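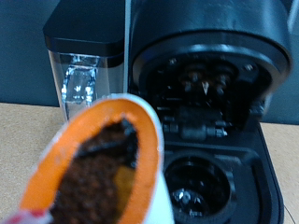 How fine should coffee be ground for a drip machine with a flat-bottom basket?

Medium, close to the feel of coarse sand. If the cup tastes sour and thin, go finer by a small step, and if it tastes bitter and the basket drains slowly, go coarser.

Home Grinders Scales Kettles Repairs Search

Plirkilholm hand grinder, steel burr version
Reviewed by Liên Khúc

The Plirkilholm is a manual conical burr grinder with a folding crank, a threaded catch cup and an external adjustment ring. I bought it in February from Zakivcombe at full price and have used it for the household's drip and French press coffee since then. Espresso is outside the scope of this review. I don't own a machine that would test it fairly.

Construction

The body is a single aluminum tube, 174 mm tall with the crank removed. It fits upright in a standard kitchen drawer only if the drawer is unusually deep, so plan on a shelf. The tube has a knurled band at mid-height. The knurling is shallow and gives enough grip with dry hands, less with wet ones. A rubber sleeve is supplied. I took it off in the first week, as it crept downward during grinding and covered the adjustment marks.

The burr carrier runs on 2 bearings, upper and lower. Side play at the crank end of the shaft is small enough that I can't feel it by hand. Heino Mets, who repairs grinders and has opened more of them than I have, put a dial gauge on mine and was satisfied with the shaft but less so with the lower bearing seat, where the machining left a burr (the unwanted kind) on the edge. It came off with a strip of fine abrasive paper. A part at this price should not need that.

The catch cup threads on with a little over a full turn. The thread is fine-pitched and will collect dust. Once dust is in there, the cup binds, and it is possible to think it is fully seated when it isn't. Wipe the threads every few days with a dry cloth.

Adjustment

The ring is stepped, with firm clicks and printed numbers. The zero position on my unit was off by two clicks as delivered. The manual describes how to reset it: loosen the set screw, turn the ring until the burrs just touch, rotate the number scale back to zero, tighten. The set screw takes a small hex key, not included.

Click spacing is well chosen for drip. One click makes a change I can measure in drawdown time but can't always taste, and that is about where I want the resolution to be. For French press the useful range is narrower than the scale suggests. Past the last third of the range the particles become uneven, with a mix of large flakes and dust, and the cup gets muddy without gaining any strength. I stay below that.

The ring can be moved by accident. If you hold the grinder low on the body and twist to free a stuck bean, your palm will often catch it. I check the number before each grind now.

Grinding

Effort depends mostly on the beans. I used three bags during the test period, two from a local roaster and one labeled Hầu, a light roast from a small importer. The darker beans went through smoothly. The Hầu beans were dense and needed a noticeably firmer grip, with an occasional hard stop where a bean wedged between the burrs. Backing the crank off a quarter turn cleared it every time.

The hopper is the main limit. It holds enough for one large mug or two small ones. For a full pot I have to load it twice, and the second load is where my wrist starts to complain. A household that drinks drip by the pot should look at an electric grinder. The crank arm could also be longer. A longer one from another maker fits the hex on the shaft, but it then won't fold flat.

Static is moderate. In the dry months a thin layer of grounds clings to the inside of the cup, and a film of chaff ends up on the counter. One drop of water stirred into the beans before loading removes most of this.

Consistency

I don't have laboratory sieves. What I have is a two-screen hand sifter and a Lostov scale. After sifting, the share of fines at the drip setting was lower than with the ceramic-burr grinder I used before, and it stayed close to the same value from one dose to the next. With the old grinder it wandered. In the cup this shows up as a steadier drawdown: the same dose with 400 g of water now finishes at nearly the same time each morning, and I have stopped adjusting from day to day.

Retention is low. A few taps on the side bring out nearly everything the scale can register. Some grounds do pack under the burr carrier, and they go stale there, so a brush-out is worthwhile.

Cleaning

The inner burr comes out without tools. Remove the cup, unscrew the ring completely, and slide the burr down. There is a spring and a thin washer behind it. The washer is easily lost, especially over a sink, and the exploded drawing in the manual shows it on the wrong side of the spring. The correct order is burr, washer, spring. Do not rinse the burrs. The maker calls them stainless, but the manual also says to keep them dry, and I follow the manual.

Spare parts

Zakivcombe lists the spring, washer and cup separately. The burr set is sold only as a complete carrier assembly, and the price is high enough that most owners would replace the whole grinder. Heino considers this the worst point against it. I would rank it second, after the hopper.

Result

Good burrs, good shaft alignment, average finishing, small hopper. Recommended for one or two drinkers using drip or press - check the zero position on arrival and buy a hex key. Not recommended for pots.

Correction: an earlier version of this page gave the crank as removable only with a tool. It lifts off by hand.

Contact | Copyright Liên Khúc | Back to top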